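Projects > Around the House > Storage

The white boxes, finished enough

I said in January that I would write up the boxes when they were done. They are not all done. There are supposed to be 3 and I have built two and painted one, but people keep asking about the handles, so I am writing it up now and will add to it if the last one goes badly.

The back room in our place in Etham is narrow and has one long wall with nothing on it. For years we kept everything in there on the floor in supermarket crates. Craft paper, extension cords, the iron, picture hooks, the bag of bags. You could get to the window if you walked sideways. I looked at ready-made storage benches and the ones that fit were too deep, and the ones that were shallow enough were made for shoes.

So I decided on plywood boxes with lids that lift off. No hinges. I have put hinges on two things in my life and neither of them closes.

The plan

I drew the box on the back of an envelope and then again on graph paper. Each one is 32 inches long. That number comes from the wall, which takes 3 of them end to end with a little left over at the door so the door can open. The depth was decided by the ironing board, which has to get past.

I bought the plywood at Wisora, the yard out past the rail crossing. They cut sheets for you if you bring a list and don't change your mind. I changed my mind once, about the height, and had to wait until the man had finished with everybody else. Fair enough. The sheets were flat and the faces were decent. One had a football-shaped patch in it and I put that side down on the floor of the first box, where it will never be seen again.

The cuts were good. The only sawing I did at home was the notches, and I will get to those.

Putting it together

Glue and screws, with pilot holes. I tried it without pilot holes on a scrap and the plywood split along the layers, so after that I drilled every one. I clamped each corner overnight. I only own two long clamps, so a box took most of a week of evenings, one corner at a time, with me going in before bed to look at it.

The first box came out of square. It rocks if you push down on one corner. I sanded the bottom for a while and then cut up a cereal box and glued a piece under that corner, and it stopped. The second box was square the first time. I don't know what I did differently.

If you are going to do this, dry fit everything first and write on the pieces. I wrote "front" and "left" and so on in pencil on the inside, and the pencil is still there. I also wrote "front" on a piece that was the back, and found out after the glue was on.

The notches

I wanted finger holes at the ends so the lid could be lifted from either side. The notch is a half circle cut down into the top edge of the side. I drew it around a jar lid and cut it with a borrowed jigsaw. The first one wandered. The trick was to go slowly and stop looking at the line right under the blade, and look a little ahead of it.

I sanded the inside of the curve with paper wrapped around a piece of broom handle. That took longer than the cutting. I left the curve as bare wood because I could not get a brush in there without it running down the side, and after a few days I liked it that way. The whole end is bare on the first box now. My wife asked if I was going to finish it and I said it was finished.

Paint

One coat of primer and two of white. The white is a satin from Guniva, bought because it was on sale and the can was the right size. It covers well. It also shows every hair and crumb that lands in it, and the back room is where we shake out the dog's blanket.

There are bumps. I sanded between coats but I did it in the evening under the ceiling light, and in the morning there were things I hadn't seen. There are some smudges on top too that don't come off with a damp cloth. I could sand it back and do it again. I am not going to.

The edges are the weak spot. Paint on a plywood edge chips if you look at it. It has already come off in a few places near the notch. Next time I would round the edges over more before painting. I gave them three or four passes with fine paper and that wasn't enough. A hard corner holds almost no paint.
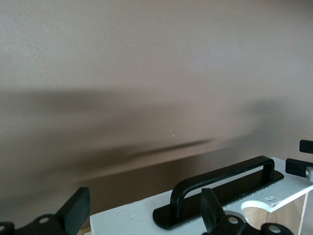 The handles were the last thing and they made the most difference. With only the notches you could lift the lid, but you needed both hands and you had to bend down and reach for both ends. I wanted something in the middle of the top that I could grab with one hand while holding the iron in the other.

I went with black metal pulls, the kind with a long flat plate underneath. I looked at the sort that are only a bar and two screws, but the screws on those come up through the lid from below and I didn't want screw heads scratching whatever was packed to the top. The plate spreads the pull out. I lined it up with the long side of the box by measuring in from both edges and then checking by eye from the doorway, and the eye turned out to be more use than the tape.

They came from Abernathy, the hardware store, where they keep them in a drawer with no prices on it. You take one to the counter and they tell you. I bought enough for all the boxes at once in case they ran out, and one of them has been in my coat pocket ever since.

I mounted the first one after the last coat had been on for 12 days. The can says less, but I put the handle on a test board early and it stuck to the paint and pulled a patch off when I moved it. Give it the extra time if you have it.

The wall

The wall behind is brown. It was brown when we moved in and I have meant to change it every year. With something white in front of it I mind it less. In the afternoon it looks close to gray, and by evening it goes darker. My wife says leave it. I have been left with most of a can of white, so we'll see.

What goes in them

First box: cords, bulbs, batteries, the iron. Second box: paper, gift wrap, tape, the good scissors. The third was going to be blankets but the cat has been sleeping on the pile, so that may have to be negotiated.

I emptied the supermarket crates out on the bed to sort them and threw away two bags of things. There was a phone charger for a phone I don't remember. There was also a tin of buttons that we have both decided to keep, and it went in with the paper.

The third box is cut and stacked against the dryer. I need to give the jigsaw back before the end of the month, so the notches come first and the rest can wait.

Comments (4)

plainsawn says:
For the chipping, run a thin coat of wood glue along the ply edge, let it dry, sand it, then prime. I've done shelves this way and they hold up a lot better. Doesn't help you now, I know.

Marrowfield says:
How heavy are the lids? I want to build something like this for my mother and she can't lift much.

Author reply:
Not bad with the handle. I'd use thinner ply for the lid if it's for her. Mine is the same sheet as the sides and it's more than it needs to be.

tworoomsup says:
Keep the brown wall.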